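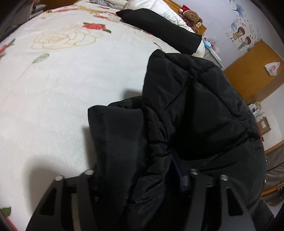 4.2 Anhörungen religiöser Minderheitenverbände im Regionalparlament

Die Auswertung der Ausschussprotokolle aus Standasdale stützt sich auf 29 öffentliche Sitzungen, in denen Vertreterinnen und Vertreter religiöser Minderheitenverbände zur Sicherheitslage ihrer Gemeinden angehört wurden. Berücksichtigt wurden ausschließlich Sitzungen mit vollständigem Wortprotokoll. Schriftliche Stellungnahmen, die den Abgeordneten vorab zugingen, sind Gegenstand von Abschnitt 4.3 und werden hier nur herangezogen, soweit in der mündlichen Beratung ausdrücklich auf sie Bezug genommen wurde.

Der Korpus umfasst etwa 200 Redebeiträge. Davon entfallen 130 auf Abgeordnete und Mitglieder der Regionalregierung, die übrigen auf geladene Verbände und Sachverständige. Die Kodierung erfolgte nach dem von Nowakowski und Maruyama entwickelten Schema, das zwischen Lagebeschreibung, Warnung und Forderung unterscheidet. Als Warnung gilt ein Beitrag dann, wenn er eine künftige Verschlechterung der Lage benennt und diese an das Handeln oder Unterlassen staatlicher Stellen knüpft. Mehrfachkodierungen waren zulässig. In Zweifelsfällen entschied eine dritte Person ohne Kenntnis der vorangegangenen Zuordnung.

In den frühen Sitzungen überwiegt die Lagebeschreibung. Die Verbände berichten über beschädigte Gebäude, Drohschreiben und Störungen von Gottesdiensten und ordnen diese Vorfälle zeitlich ein, ohne daraus unmittelbar Erwartungen an den Gesetzgeber abzuleiten. Dies ändert sich mit der Julisitzung, auf deren Tagesordnung erstmals die Finanzierung baulicher Schutzmaßnahmen stand. Von diesem Zeitpunkt an treten Warnung und Forderung regelmäßig gemeinsam auf. Silvana Barros, die als Sprecherin der Gemeinden aus Eston geladen war, verband ihre Darstellung mit dem Antrag, die Zuständigkeit für den Objektschutz von den Kommunen auf die Region zu übertragen. Der Antrag wurde in den Fachausschuss für Inneres überwiesen und dort in geänderter Fassung wieder aufgegriffen.

Auffällig ist der Umgang mit historischen Vergleichen. In 10 Beiträgen wird die gegenwärtige Lage ausdrücklich zu Verfolgungen des zwanzigsten Jahrhunderts in Beziehung gesetzt. Solche Vergleiche stammen überwiegend von den Verbänden selbst, in Einzelfällen auch von Abgeordneten der Opposition. Die Regierungsseite nimmt sie in ihren Erwiderungen selten auf und verweist stattdessen auf laufende Ermittlungen oder auf den Haushaltsvorbehalt. Mirela Lins deutet diese Asymmetrie als Ausdruck unterschiedlicher Zeithorizonte: Die Verbände argumentierten aus der Erfahrung mehrerer Generationen, die Verwaltung aus der Logik des Haushaltsjahres. Unsere Befunde stützen diese Lesart nur zum Teil. Auch Regierungsmitglieder greifen auf historische Bezüge zurück - allerdings fast durchgehend in Eröffnungsreden und kaum in der Sachdebatte.

Hinsichtlich der Wirkung der Anhörungen ist Zurückhaltung geboten. Zwar folgte auf mehrere Sitzungen eine Anpassung der Förderrichtlinie, doch lässt sich anhand der Protokolle nicht klären, ob die Vorträge der Verbände hierfür ausschlaggebend waren. Der Bericht der Arbeitsstelle Harent führt die Änderungen auf Verhandlungen zwischen den Fraktionen zurück, die außerhalb der Ausschüsse stattfanden. Bezerra und Vasconcelos messen dagegen der Presseberichterstattung über die Anhörungen das größere Gewicht bei. Beide Erklärungen schließen einander nicht aus und werden in Kapitel 5 anhand der Interviewdaten erneut geprüft.

Eine Einschränkung betrifft die Auswahl der Geladenen. Kleinere Gemeinden ohne hauptamtliche Geschäftsstelle sind im Korpus kaum vertreten; ihre Anliegen werden, wenn überhaupt, durch Dachverbände vorgetragen. Maiara Bezerra hat für die kommunale Ebene eine vergleichbare Verzerrung beschrieben. Aussagen über die Gesamtheit der religiösen Minderheiten in Standasdale sind auf dieser Grundlage nicht möglich.

Abbildung 1: Schwarze Steppjacke auf einem Bett mit weißer Decke und Rosenmotiven.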